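Course handout, unit 2: Recording a tidying task with hand-held grippers
Robot Learning from Demonstration, student project
Course leader: Eckhard Dreßler
Version 2022-09-01

Please read this handout before you come to the laboratory. My English is learned from books, so if a sentence is not clear, write to me and I will repair it for the next version.

1. What the project is

Each group teaches a robot arm to tidy a desk. We call the project Tolar, after the first group which finished it. You do not write a program that tells the arm where every object is. You do the task with your own hands, holding one gripper in each hand, and the camera on each gripper records what the fingers meet. Later a policy is trained on these recordings, and the arm in room 9 tries to do the same.

The quality of the result is decided mostly in the recording. In October last year the group Grandadora trained on 558 episodes and the group Clikavstead on 858. The smaller set gave the better policy. The members of Grandadora moved slowly and closed the fingers fully on each object before they lifted. The members of Clikavstead were in a hurry, and in many episodes the object is already moving before the grip is complete. I still show both sets in the seminar, with permission of the groups.

2. Preparing the surface

The task must look like a place where a person has been working. Use a mixture of soft and hard things, and some rubbish. Crumpled paper is very good, for it has no fixed shape and each ball must be approached a little differently. Books and a pencil holder stay at the back. They are not to be tidied, but the policy must learn to leave them in peace.

A patterned rug is allowed, and I even recommend it. In the first year we worked on a plain white table and the policy became helpless on every other table.

Soft toys are the usual first object. Take the toy across the body, between the two pads, and let the stick (if it has one) point freely.
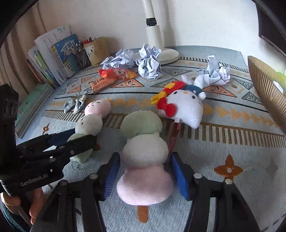
When the grip is closed, wait a short moment before you lift. I ask for this moment because the labelling script of Acharya, which we use in unit 3, looks for a rest in the finger opening to find the start of the lift. If there is no rest, the script puts the mark somewhere in the middle of the movement, and you must correct it by hand. This is slow work and students do not enjoy it.

3. Order of one episode

Start with both grippers open and held over the near side of the surface. Say the name of the episode aloud. Then:

Take the soft toys first, then boxes and packets, then the paper.
Use the hand which is nearer to the object.
Do not cross the hands. If an object lies on the wrong side, leave it for the other hand.
Put the object down before you open the fingers. Do not drop it.
Go back to the starting position and say "end".

If you make a mistake, for example the toy slips out, please do not stop. Take it again and continue. Such a recovery is worth much to us, and an episode with one recovery is kept. An episode with a long pause for laughing is deleted.

4. Two hands and what each camera sees

Each camera travels with its own gripper, so the two recordings never agree completely. One hand often comes into the view of the other, and this is permitted. What is not permitted is that the second hand stays in front of the object during the approach. The policy then learns that a grip begins with a black shape before the target, and on the real arm this shape is missing.

Hold the second gripper back, to the side, until its turn comes. The distance depends on your arms. Try it with your partner before recording, and exchange the roles so that both of you know the feeling from both sides.

The cable also needs attention. Let it hang down on the outer side of the wrist. If it lies over the surface it will pull a paper ball with it, and the recording then shows an object which moves without being touched.
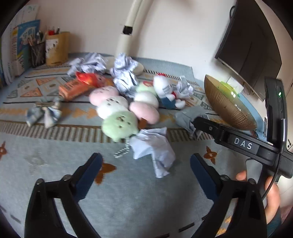
Must we put every object back in exactly the same place before the next episode?

Please do the opposite. After each episode, collect the objects and lay them out again without a plan, some near to each other, some turned on their side. If all the episodes begin in the same way, the policy learns the places by heart and does not look. Only the rug and the things at the back remain where they are during one session.

5. What to hand in

One folder for each group, with the recordings, the list of episodes and a short text of 2 pages. In the text, describe one episode which went well and one which you would delete, and give your grounds. Write which hand each member used. Left-handed students should mention it, as it helps me to sort the data.

Do not rename the recording files. The two hands are paired by the file name, and if one name is changed the pair is lost.

6. Before unit 3

Watch three of your own episodes at half speed, first from the left gripper and then from the right. Note each moment when the fingers begin to close and each moment when they are fully closed. Bring these notes on paper. We will compare them with the output of the script, and where they differ we will decide together which one is right.

Batteries are charged in the cupboard beside the door. The key is with me.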